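Hastaver newsletter, February 1, 2025

The gripper that opened by itself: what happened in run 486

In the last issue I promised to write about the dropped vial, and several of you have reminded me of it. I am sorry for the delay. Part of the reason is that I wanted the correction to be finished first, and part is that we believed for a long time in the wrong explanation. I will tell both things here, also the wrong explanation, as it cost us more time than the right one.

The work is the vial handling for the Gunawardena laboratory. The arm takes capped vials from one rack and puts them in another, where each block has a number. Before any program is allowed on the real arm it must run in our simulated cell, which has the same table, the same racks and the same control software, Flindel. Only the physics is calculated. The gripper driver, Goltar, is the real driver, and it talks to a simulated gripper in the same manner as to the one of metal. This is important for the story.
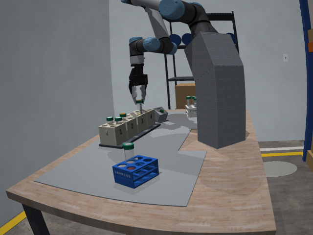
The simulated arm with a green-capped vial above the beige rack. The blue SAMPLES rack is in front.

Run 486 was an ordinary overnight run in August. The program picked up a vial, carried it to the blocks, and was then stopped by a pause. We put pauses into the night runs on purpose, at random moments, to imitate a person who presses pause to look at something. After the pause comes the command to continue, and the arm should go on from where it was.

In this run the arm waited, received the command to continue, and the gripper opened. The vial was not yet in its hole. It fell, hit the edge of the block, and rolled over the mat until it stopped against the base plate. Then the arm made its normal movement down, closed the fingers on nothing, opened them again, and went up. In the log the step was marked as completed.

A dropped vial in the simulation hurts no person and breaks no glass. But you can think for yourselves what the same event means in the laboratory, where the vial contains something and where the person who pressed pause is perhaps leaning over the table at that moment. We therefore treated it as a safety matter from the first morning. The release to the real arm was stopped the same day, and it stayed stopped until last month.

The record was for me the worse part. A fallen vial can be seen by anybody who comes into the room. A log which says that a vial stands in block 2, when it lies on the mat, can stay wrong for a very long time, and the results which are attached to that position are then wrong also. The laboratory was more worried by this than by the glass, and I think they were right.

Now to the wrong explanation. The simulated fingers hold a vial by friction, and the friction between two smooth surfaces is difficult to calculate well. When something falls in a simulation, the first thought of everybody is that the physics is guilty. It was mine too. We raised the friction value and made the calculation steps smaller, and we repeated the run many times. The vial did not fall again. We were pleased, and I wrote in the project diary that the matter was closed. I had to cross this out later.

It had not fallen again for a simple reason. With the smaller steps the simulation became slower, and our random pauses, which were measured in simulated time, came at other moments and had another length on the wall clock. We had changed the one thing that mattered without knowing it. When the night runs went back to normal speed, the vial fell again in the first week, with the higher friction value still in place. 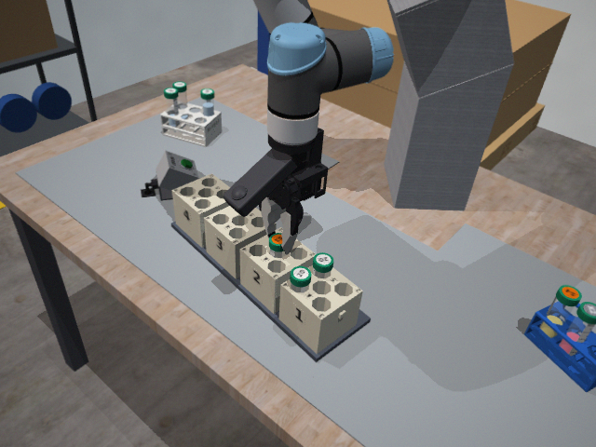
After this second fall we stopped to discuss friction and began to read the communication log between Flindel and Goltar, line by line. It is a boring log. It contains mostly a small message that means "I am still there", sent by Flindel to the driver, and a small answer. During a long pause Flindel sends nothing to the gripper, as the person who wrote this part thought that a paused cell should be silent. I know this person well, it was me.

Goltar, on its side, waits 2000 milliseconds. If it has heard nothing in this time it closes the connection and considers itself abandoned. The gripper keeps its force while the connection is closed, so for the whole length of the pause everything looks in order. The vial stays between the fingers. When the continue command arrives, Flindel notices that the connection is gone and opens a new one, and as the first step of a new connection the gripper is initialised. Our initialisation opened the fingers completely.

So there was no defect in the driver. It did what we had configured. Opening the fingers at the start is even a sensible habit in the morning, when the gripper is empty and one wants to know its position. We had never asked ourselves whether the start of a connection and the start of the working day are the same event.

A pause shorter than the waiting time did no harm at all. A longer pause did harm only if the gripper was holding something in the air. If the vial was already in its hole, the fingers opened a little early and the result was the same as in a good run. This is why so many runs had passed before, and why I do not find it fair to say that the testing was bad. It was testing of this kind which found the fault. But most of our earlier pauses had been short, and this was a poor choice. A real person who wants to look at something looks for longer than two seconds.

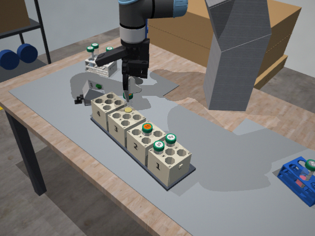 Carrying an orange-topped vial above the numbered blocks, in the simulated cell.

We have made the following changes, and they are now active in the simulated cell and on the real arm.

Flindel continues to send its small message during a pause. This alone would have prevented run 486, but we did not want to rely on it, since a cable can also be pulled out.

The initialisation does not move the fingers any more if the gripper reports a force or if the last known state was "holding". It stops and shows a message, and a person must decide. The message says in plain words that the gripper may be holding a vial. The first version of the text spoke of an "indeterminate actuator state", and I thank the colleague who deleted it.

Before each placing movement the width between the fingers is compared with the width of a vial. If the fingers are fully closed or fully open, the step is marked as failed and the arm goes no further. The same check is repeated after a resume, before any joint moves.

The log does not write "completed" any more from the fact that the movement has ended. It needs also the width check. Old records from the simulated cell are not corrected, but they carry a note. For the real arm there was nothing to correct, as it had not yet worked with this version.

The random pauses in the night runs are now measured on the wall clock, and they have a length between one second and several minutes. We repeat each vial movement with a pause before gripping, during carrying, and just above the hole. This makes the night runs longer and the morning report arrives later than some of you are used to. Please do not write to me about the morning report. It will stay so.

There remain some questions which I cannot yet answer. We do not know what the arm should do if the message appears in the night and no person comes until morning. At present it holds the vial and waits. For the vials with water this is acceptable. For samples which must be cooled it is maybe not, and the laboratory has asked us to propose something. One idea is to put the vial back where it came from, at low speed, but this is a movement after a fault without a person present, and I have a bad feeling about it. Another idea is a telephone call to the person on duty, which is simple, but then somebody must be on duty.

We have also to look at the other tools. The gripper is not the only device with an initialisation that moves something. The capping station moves its spindle when it is started, and I found last week that its waiting time is set nowhere at all, so it uses a value from the manufacturer which I have not yet found in the manual. Until this is clear, a pause during capping is blocked in the program. 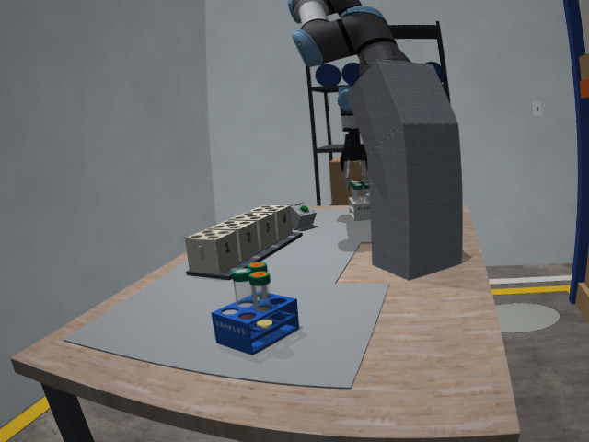 Eamon Kinsella read the draft of this item and objects to one point. In his view the initialisation should never move the fingers on its own, whether the gripper reports a force or not, because a force reading of zero can also mean a broken sensor. He would ask for a confirmation from a person at every new connection, also in the morning, and he writes that "one press of a key per day is a cheap price". He adds that the old gripper on the packing line has the same habit of opening at the start, and that people there have learned to keep a hand under it.

I have no good argument against the first remark, and we will try the confirmation in the simulated cell during the next weeks. About the second remark I was not informed. Whoever works on the packing line, please do not keep a hand under the gripper, and please send me the version number of the driver. You find it on the service page, second line from the bottom.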